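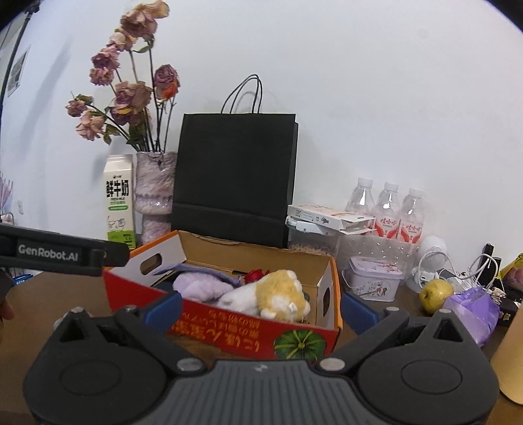 Dolero 70 Entrance Door – Installation and Care Guide
Section 4: Adjusting the hinges and lock

By Sofia Amaral
Updated May
14 shares | 2 comments

Carry out these adjustments once the frame is fixed and the foam has fully cured. The door leaf is heavy, so keep it closed while you work on the hinges unless a step tells you to open it.

You will need a 4 mm hex key, a flat screwdriver, a tape measure and a pencil.

4.1 Checking the gap

1. Close the door and stand inside.
2. Measure the gap between leaf and frame at the top, middle and bottom of the lock side.
3. Mark any point where the readings differ by more than 2 mm.
4. Repeat along the top edge.

If all readings are within 2 mm, go to 4.3.

4.2 Adjusting the hinges

1. Pull off the plastic hinge covers. They clip on and need no tools.
2. To move the leaf sideways, turn the upper side screw clockwise to bring it towards the hinges, anticlockwise to send it towards the lock.
3. To raise or lower the leaf, turn the screw at the base of the bottom hinge. Do the bottom hinge first, then bring the others up to meet it.
4. Turn each screw by half a turn at most, then close the door and measure again.
5. Refit the covers.

CAUTION: Do not remove the hinge pins. A leaf of 2,000 mm or taller must be lifted by two people.

Note: Doors with the Gavalas concealed hinge are adjusted with the leaf open at a right angle. See the sheet packed with the hinges.

4.3 Setting the lock keeps

1. Lift the handle and turn the key. It should turn with one hand.
2. If the key is stiff, loosen the two screws on the centre keep and slide it away from the seal.
3. If the door rattles when locked, slide the keep towards the seal.
4. Tighten the screws and test the lock again – first with the door open, then closed.

CAUTION: Do not use a power driver on the keeps. The threads strip easily.

4.4 Threshold and letter plate

The threshold seal should just touch the sill. Where a pull bar longer than 400 mm has been fitted, check its fixings at the same time. Letter plates by Cukby have their own screws behind the inner flap, and these should be finger tight plus a quarter turn.

Technical check: Velimir Angelovski

© Nalora Doors. All rights reserved. | Contact us | Back to top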